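The corrugated panel thing: a skeptic gives in, partly

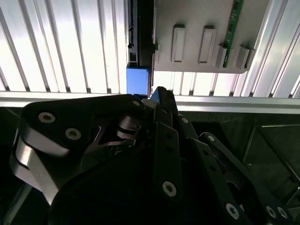
I held out against ribbed wall panel for a long time. Every workshop tour I've watched in the past few years has one behind the bench, always white, always lit so the ridges glow, and I assumed it was there for the same reason people put a ukulele on a shelf. It looks good on camera. I couldn't see what else it did.

So when I redid the small-parts corner I went in planning to complain, and I have some complaints. But the panel is up and it's staying up, at least until I move the bench again.

What I had before was a sheet of painted pegboard that came with the house. It sagged. The hooks came out every time you took a tool off them, and then you had a hook in one hand and pliers in the other and no idea which hole it came from. I've read a lot of cheerful advice about little plastic clips that lock pegboard hooks in place. I bought a bag. They lock the hooks in place until you touch them.

The case for a ribbed panel, as the people who sell it tell it, is that the ridges run straight up and down, so anything you fix to it lines up without measuring. Stilau, the shop I ordered from, says on its page that you can "rearrange in seconds." I'd like to meet whoever was holding the stopwatch. Moving one holder took me most of a cup of coffee the first time, and I ended up with it one rib over from where I wanted it. I left it there. The lining-up part is true, though. Vertical ribs are hard to get crooked, and I can get most things crooked.

The other claim is that it brightens up the place. I rolled my eyes at that one and I have to take it back. My corner is dim after four in the afternoon, and a pale ribbed surface with a light on it makes a real difference when you're hunting for a screw you just dropped. It also shows every smudge. Nobody's product page mentions smudges. I wiped it down twice in the first month, which is two more times than I wiped the pegboard in its entire life.

A word about the metal rail. I'd have skipped it to save money, and I would have been wrong. Without a rail the bottom of the panel is just a raw row of ridges, and they collect sawdust the way a comb collects hair. With one, there's a clean horizontal line to work against. It's shiny, and I don't love shiny in a shop, but I've stopped noticing.

Now the holders. I am suspicious of anything molded to fit one particular object, because I will lose that object by spring. The upright slots are the ones I use. They're tall and open in the middle and they don't care what you put in them. The short slanted ones seem to have been designed by someone with a very specific screwdriver in mind. I've tried three different things in mine and they all lean out like they're waiting for a bus.

If you're thinking of printing your own holders, there's a free set going around under the name Brendodura that everyone in the comments swears by. I tried 8 of them. I kept 5. The rest either snapped at the thin part or gripped so hard I had to get them off with a putty knife, and a holder you need a tool to remove is a screw with extra steps. Maybe my settings were off. People always say it's your settings.

Then there's the matter of what goes on the wall in the first place, and this is where I part company with the tidy-shop crowd. They want everything up there. Loose connectors, bits of circuit board, odd brackets, every offcut in its own labeled home. I did that for one long weekend. It looked like a museum of things I don't use. By the end of the following week I was walking past my beautiful display to get to a cookie tin, where the stuff I needed was still in a heap.

My rule now is that a thing has to earn its place by being picked up more than once in a project. Anything else goes in a drawer. I know drawers are supposed to be where parts go to die. Mine have been fine. I bought a used set of shallow ones out at Stukedmont, 36 inches wide, and they hold more than the wall ever will, with the lid closed on the mess, so to speak.

I'm also keeping a couple of plain blocks around, whatever color they come in. A solid block is the most useful thing in any shop and no one will ever make a video about it. You prop things on it, you square things against it, you stop a panel from sliding while the glue grabs. I'd rather have a bright one, purely because I can find it.

Cost: more than pegboard, less than the videos made me fear. The panel was reasonable. The rail was not. The fasteners were sold separately, in a quantity that guaranteed I'd need a second pack, and I did. I spent roughly a Saturday's worth of patience on the whole job, spread over several evenings, with the Bezerra running in the kitchen to keep me going. (That machine I have no complaints about. I paid too much for it and I'd do it again.)

Would I recommend it? If your pegboard works, leave it alone. If you're already tearing the corner apart, then sure, go ribbed, buy the rail, and don't fill the thing up on day one. Put up a few holders and see which ones you reach for by April. Mine still has big blank stretches and I've quit apologizing for them.

Next I'm supposed to do something about the shelf above the bench. I've been told French cleats will change my life. We'll see.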